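Posted in Homework & Study Help, February 2021

**How do I cite a specification number in a lab report cover letter?**

I have to hand in a structures lab report with a cover letter. The handout says to "reference the governing specification" in the letter and again in the report. Ours is a load test on a small timber beam, 14 readings, peak load 432 pounds. Do I write out the full title both times? The letter is limited to 400 words and I'm at 107 over already. My course is on Gitier, if anyone knows their template.
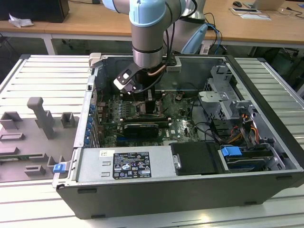
I also don't know if the table of readings goes in the letter or only in the report. My lab partner says both. The grader took points off last time for "repeated material" and didn't say which part.

– wokent_student

**Oratile Shezi**

Full title once, in the report, the first time you mention it. After that use the number only. In the letter the number and year are enough, because the reader has the report attached.

Leave the table out of the letter. Give the peak load in one sentence and say which page the table is on. That should get you most of the way under the limit. Then cut anything in the letter that explains the method – the report covers it.

Check the year on the specification too. Our class lost points in August for using an old edition.
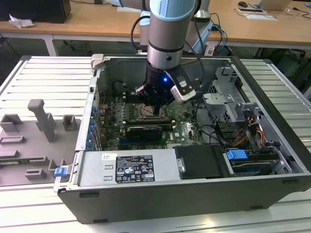 *Dell motherboard in an open desktop case, gripper over the socket area*

**Aravind Lobo**

I agree about the table. I don't agree on the title. Some graders want it in full in the letter as well, so email and ask. I had the Matlala course and they wanted it both times.

**gernby**

just use smaller font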